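Tablecloth

A tablecloth is a cloth laid over a table, either to protect the surface from scratches and stains or as decoration. The word covers everything from heavy damask used at formal dinners to wipeable vinyl sold by the metre. Smaller pieces made for the same purpose include placemats, runners and the square overlay known as a topper.

History

Cloths for dining tables are recorded in Europe from antiquity, and by the Middle Ages a white linen cloth was a normal part of a well-supplied household. Diners often wiped their hands on the overhanging edge, and in wealthier houses a separate strip of cloth was laid along the side for this use. As individual napkins became common, the strip fell out of fashion.

Patterned linen damask was woven in Italy and later in Flanders, and from there the craft spread to other parts of Europe. White remained the preferred colour for formal use. Coloured and checked cloths belonged mostly to kitchens and farmhouses, where they were woven from yarn that had been dyed before weaving. Power looms made checked cotton cheap in the nineteenth century, and it became an everyday fabric in much of the world.

Materials

Linen is strong, absorbs spills well and becomes softer with washing, but it creases easily and needs ironing while damp if a flat finish is wanted. Cotton is cheaper and easier to look after. Polyester and cotton-polyester blends dry quickly and hold their colour, although they absorb less and can be marked by hot dishes.

Oilcloth was originally cotton or linen coated with boiled linseed oil. Most cloth now sold under that name is cotton coated with PVC or acrylic. It can be wiped clean and is common on outdoor tables and in homes with young children. Paper cloths are used for catering and parties and are thrown out afterward.

Patterns

Checks are made by crossing coloured stripes in the warp with coloured stripes in the weft. In gingham, the stripes are of equal width and usually of one colour with white. A windowpane check has thin lines spaced widely on a plain ground, and a tattersall uses lines in two or more colours. Many household cloths don't fit neatly into any of these types and are sold simply as checked or plaid.

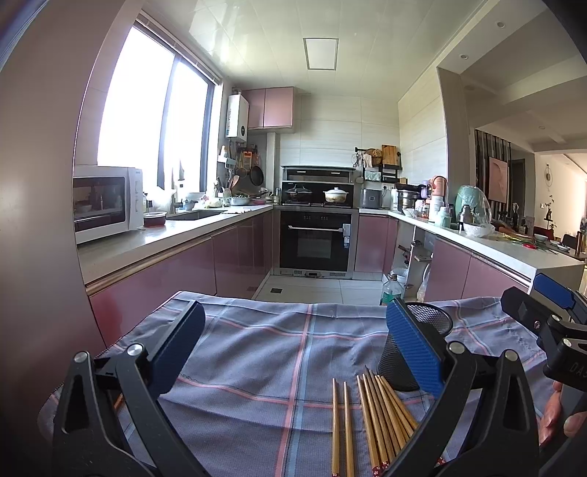 A checked cloth in grey-purple, with pink and light-blue stripes, on a table by a kitchen.

Printed cloths carry the design on one face only, while yarn-dyed checks look much the same on both. A yarn-dyed cloth can therefore be turned over when one side has faded. The Pemton check, a grey and rust pattern once sold in general stores, and the Jasano stripe are two designs known mainly among collectors of kitchen textiles. The Hellström pattern books, which hold samples of domestic checks, are a further source for weavers copying older cloths.

Size and drop

The part of a cloth that hangs below the table's edge is called the drop. For daily meals a drop of 20 cm is common, as it stays clear of the lap. Formal settings use a longer drop, and buffet tables are often covered to the floor. The width needed is found by adding twice the drop to the width of the table, so a table 80 cm wide with a 20 cm drop takes a cloth 120 cm wide. The length is worked out in the same way.

Round tables can be covered with a round or a square cloth. A square one hangs lower at the corners, and this should be allowed for if people will be walking past.

Accessories

A felt or foam-backed pad, sometimes called a silence cloth, may be laid underneath to reduce noise and protect the table from heat. Outdoors, cloths are held down with clips or with small weights hung from the corners. The Civano clip, a sprung steel type, fits tabletops up to 11 mm thick. Other clips open wider and suit picnic tables.

Care

Stains are easier to remove before they dry. Cold water is used first on wine, fruit and egg, because hot water can set them. Candle wax is left to harden and scraped off, and what remains is drawn out with a warm iron over absorbent paper. Linen and cotton can usually be washed in warm water, but new coloured cloths are best washed separately in case the dye runs.

Cloths in storage are often rolled on a tube to avoid permanent folds. Where they have to be folded, the lines should be changed from time to time, as fibres tend to break along a fold that is never moved. Starch is washed out before long storage because it can attract silverfish.

See also: Damask; Gingham; Napkin; Placemat; Table setting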